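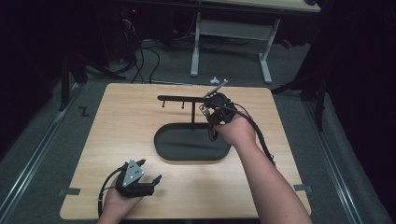
Plulden reports hanging-task result from hand-held gripper demonstrations

News / Research / Press releases

8 January 2025
By Thaddeus Delacroix

Search this site Enter keyword Go

Plulden has published the results of a study on teaching robot arms to place thin, flat parts on a rack, using only demonstrations recorded by people with a gripper in each hand. No robot was used at the recording stage.

The demonstrations were made on a square tabletop board with a small black stand carrying a horizontal bar and short downward pegs. The operator works with both grippers directly, and the motion of each is logged through the session. The recordings are then used to train a single control policy, named Bidus, which drives a two-armed robot at the company's Rirton laboratory.

The data set holds 1,071 demonstrations. Of these, 449 were set aside for a comparison of two ways of aligning the left and right gripper tracks. In the first, each track is expressed relative to the board. In the second, each is expressed relative to the other gripper. The second method gave fewer dropped parts when the stand was moved between trials. The first was more accurate when the stand stayed in one place.

Bidus was tested over 213 trials on the robot. Most failures came in the last stage of the movement, when the part was tilted too steeply to meet the bar. The study does not cover soft items or parts heavier than those used in training.

"The tilt of the part at release matters more than we had allowed for," said Thaddeus Delacroix, who led the work. "We are recording that stage again at a slower pace."

A further set of demonstrations, begun in December, uses a taller stand. Results will be released with the second version of the Lyons report, which also sets out the test procedure in full.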